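The transfer sheet from Ballmont allowed one line per bin, so Nazareno Grasso began with the bin.

It stood on the striped carpet on a flattened carton. He had written to Kristiansen in January asking for a second yellow unit and had received a colour chart. Until the unit came, a carton on top of the bin served as a bench, and he sorted there, kneeling.

Sheet 202, line one: trays, black, shoe pattern. The sheet did not say whose shoe. Worel had made them for a retailer that closed before delivery, and the trays had passed through three warehouses under three part numbers, the last of which, 3,670, belonged to a hinge.

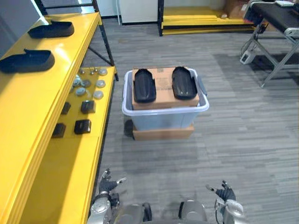 He entered the trays as trays. In the column for purpose he wrote "holding," considered it, and let it stand.

Line two was the discs. Rulico supplied them in grey and in a slightly bluer grey and maintained, in writing, that there was one grey. Grasso kept a page on this. The tolerance for colour was not specified in the standard, and he had proposed a clause. The reply thanked him for his interest and was signed by a department.

Line three was the blocks. They were rectangular and black, and gave no trouble. He distrusted them slightly on that account.

The lower shelf had been his father's system: small parts low, so that anything dropped had less far to travel. His father had run the parts counter at Ballmont for 400 months and had left behind a stapler, a grey cardigan and this rule. Grasso had tested the rule once with a washer and a tape measure. The washer rolled under the door regardless. He recorded the distance and kept the rule.

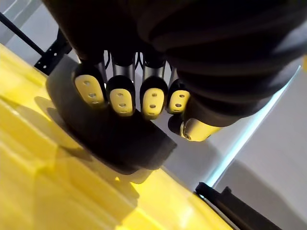
The yellow was a matter of policy. Kristiansen's catalogue called it Signal, and claimed a gloss that would show dust before dust became a problem. Grasso wiped the upper shelf each morning from the back to the front edge, folded the cloth in four, and initialled the card.

At ten to five he reached the bottom of the sheet. There was a box for remarks. In nineteen years he had left it empty. He uncapped the pen and wrote: "Shelf in good order. Please advise re shoes."

Then he filed the sheet under H, for hinge, where they would look first.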